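Right, Skistex sim again. Froze at cycle 1,051 out of 1,221, both arms up over the rollers, hands open, no error in the log. Nothing. Third build in a row 🙃

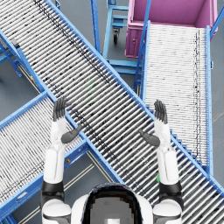 Watchdog shoud have tripped after 3 seconds. Took up to 51. On the real line at Cledham that's a person reaching in thinking its stopped.

So no, not signing it off for Clommont. Stop signal gets its own thread first, then full rerun.

Hoarau lot have the logs. More tonight if it dosen't hang agian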